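읽는 시간 3분

8월, 오후 4시 넘어서 씀

멀티탭 작업 시작했다! 지난번 컵 쌓기 세트를 넘기고 나니 Rokeya가 바로 다음 목록을 던져 줬는데, 맨 위가 멀티탭이었다. 코드가 달린 물건은 처음이라 솔직히 좀 겁났음. 오늘 목표는 40개 에피소드. 5번 자리에서 나랑 Cauã가 번갈아 가며 했고, 쉬는 사람이 옆에서 기록표를 적었다.

순서는 이렇게 정했다. 그리퍼 두 개를 판 위에 띄운 채로 시작 → 왼손으로 본체를 잡고 → 오른손으로 스위치 쪽을 누르고 → 본체를 판 안에서 새 위치로 옮기고 → 양손을 다시 띄운 채로 끝. 처음엔 시작 자세를 따로 안 정했더니 Cauã랑 내 데이터가 첫 2초부터 너무 달라서(나는 성격이 급해서 바로 잡으러 들어감) 앞에 찍은 건 연습용 폴더로 뺐다.
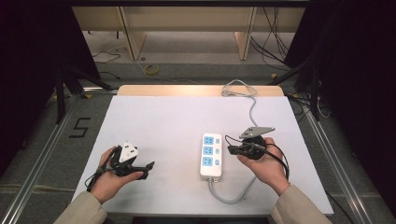

5번 자리, 양손 그리퍼와 3구 멀티탭. 코드는 오른손 뒤로 돌아서 책상 안쪽까지.

문제는 역시 코드다. 본체를 돌리면 코드가 버티면서 본체를 도로 밀어 버린다. 손으로 하면 아무 생각 없이 하는 건데 그리퍼로 하면 왜 이렇게 어려운지! 두 번은 그리퍼 케이블이랑 멀티탭 코드가 엉켜서 중간에 끊었다. 끊은 건 삭제하지 말고 "중단" 태그만 달아 둘 것. Johannes가 나중에 실패 사례로 쓰고 싶다고 했음.

시작 위치는 매번 바꿔야 한다. 세로로 놓기, 비스듬히 놓기, 판 구석으로 밀어 놓기를 섞어서 하는데, 하다 보면 자꾸 가운데에 똑바로 놓게 된다. 습관 무섭다. 그래서 Enda가 만들어 준 배치표를 출력해서 옆에 두고 한 줄씩 지워 가며 했더니 훨씬 나아졌다. 배치표에 코드 모양 칸도 하나 추가하면 좋겠음(감김 / 풀림 / 본체 밑으로 지나감 정도?).

그리퍼 쪽 메모도 몇 개. 벌린 폭은 시작할 때 무조건 끝까지. 반쯤 오므린 채로 시작하면 Puvov 변환 스크립트가 0점을 이상하게 잡는다. 이건 지난달에 한 번 당해 놓고 오늘 또 당했다 ㅠㅠ 결국 세 개를 다시 찍음. 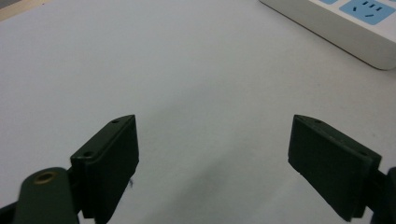 그리고 접근할 때 곧장 위에서 내려오지 말고 옆에서 살짝 들어오는 것도 섞자고 Cauã랑 얘기했다. 위에서만 내려오면 손목 카메라에 멀티탭이 거의 끝까지 안 들어오는 경우가 있어서, 모델이 뭘 보고 움직이라는 건지 모르겠다. 배경이 하얀 판이고 본체도 흰색이라 가장자리가 잘 안 보이는 것도 걱정. 그나마 파란 소켓 부분이 있어서 다행이긴 한데, 다음엔 색깔 다른 멀티탭도 구해 보자.

오늘 것까지 합치면 Rimley 세트 전체가 1,886개. 그중 양손 작업은 313개밖에 안 된다. Sibusiso는 양손이 훨씬 더 있어야 학습을 한번 돌려 볼 만하다는데, 하루 40개 속도면 좀 걸리겠다. 자리 하나를 더 열 수 있는지 Rokeya한테 물어보기.

다음에 할 것
- 배치표에 코드 칸 추가 (Enda한테 부탁)
- 시작 전 그리퍼 완전히 벌렸는지 서로 확인
- 손가락 안쪽 면 한번 닦기
- 코드가 반대쪽으로 나가는 배치도 시도
- 중단 태그 이름 통일. 나는 "중단", Cauã는 "abort"로 적고 있었음

업로드는 걸어 놓고 퇴근한다. 내일 아침에 먼저 오는 사람이 에피소드 개수 맞는지 확인해 주세요~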